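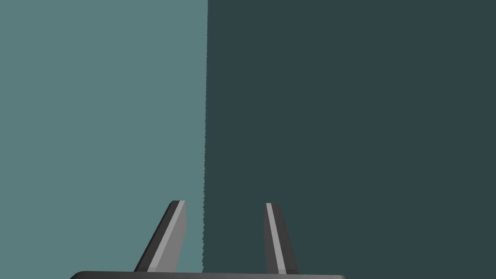

So the arm stopped at 15 percent of its reach and just sat there, fingers wide open, and I had Tamsin Nguyen-Tran yelling in my ear from the other side of Judau station. "Did you pull the power?" Well, no! I'd hit the soft stop, same as the Nisteck manual says, and then (stupid, I know) I stuck my arm in to grab the seal.

It closed at 2:40 in the morning — fast, no beep, nothing. Got my sleeve and one glove and, thank God, none of me. I hung there like laundry for five minutes until Tamsin came running and yanked the breaker.

"It's 2063," she said, breathing hard, "and you still don't use the lockout tag."

I told her I'd write it up. She handed me the pen and waited.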